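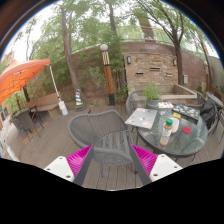

Chrysoula Panagiotou wants to know why anyone would train on patio data when the test bench is indoors, and she posted that before I'd even finished writing up the numbers, so let me start there.

**pirari_dan**
OK so the method. We collected 144 demos with the handheld gripper, all on furniture, 12 of them outdoors on a deck. Then we trained the same policy 2 ways, with the outdoor demos and without. Tested each one on 40 indoor chair pushes. The one with the outdoor demos did better, mostly on the chairs near the window. I'm pretty happy with it!

**Chrysoula Panagiotou**
Twelve demos is nothing, Dan. Did you swap in 12 indoor ones for the comparison or just drop them? If you just dropped them, you're measuring dataset size.

**pirari_dan**
Swapped them. Both sets are 144. I should've said that up top, sorry.

**skesell**
I buy it. A wide lens outside gets you tree shade, glare off a glass tabletop, deck planks going diagonal, woven chair backs with all that texture... our lab floor is one flat gray. We saw something like this on Plerkon last October and never wrote it up.

**Chrysoula Panagiotou**
"Something like this" isn't a result. How many seeds?

**skesell**
One — I know, I know.

**pirari_dan**
Three for me, and one of the three was basically a tie. I still think it's the lighting. Kashyap thinks it's the clutter around the chairs, and we've been going back and forth all week.

**Chrysoula Panagiotou**
Then brighten and darken the indoor set and rerun. If the gap closes, it's lighting. I'd bet on Kashyap.

**pirari_dan**
Fair. Starting that run tonight, will post the per-chair table too.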